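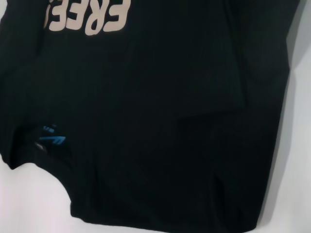 Page last changed: February, 4:15 pm

Our Work > Grants and Reports > Skundano Clothing Bank

Progress report to the Kowalczyk Fund: second period

This report covers the second half of the grant year. The clothing bank on Vullow Street stayed open through the whole period apart from the week the boiler was being replaced. We gave out 1200 bags of clothing, against a target of 600 for the six months. Most of the increase came after the Plornuda plant cut its night shift in November.

Sorting

Sorting is still the slowest part of the work. Donations arrive mixed, and every item has to be checked for stains, tears and missing buttons before it goes on a rail. We now sort adult tops by size first and by type second, which cut the time people spend looking. Plain and printed sweatshirts go together. Children's shoes are kept in pairs with a rubber band, and single shoes go to the textile recycler at the end of each month.

Winter coats

We ran short of coats in December. The grant paid for 40 new ones in adult sizes, bought at a trade discount, and all of them were gone by the middle of January. We asked for larger sizes in the next order – XL and above ran out first. Gloves and hats were never short.

Laundry

The second washing machine was installed in October. The dryer was delivered with a dented door and had to go back, so for five weeks we paid for drying at the laundromat. That put the laundry line over budget. We have moved money from printing to cover it and do not need extra funds.

Opening hours

The evening session, 5:30 to 7:30 pm, now brings in almost 70 households a month. The early morning session was poorly used and we closed it in November. We would like to move those staff hours to the evening for the rest of the grant, and ask for your agreement to this change.

Still to do

The storage unit lease has not been signed. The landlord wants a two-year term and we have asked for one. Shelving is on hold until that is settled. The school uniform swap is planned for August – we will send costs with the next report.

Shared 14 times | 3 comments

Comments

countyline_mom: Are you taking baby clothes again? Last time I came by the bin was full.

Skundano Clothing Bank: Yes, up to 24 months. Please bring them inside during open hours.

R. from Vullow St: Glad about the evenings. I work until 5 and could never make the old times.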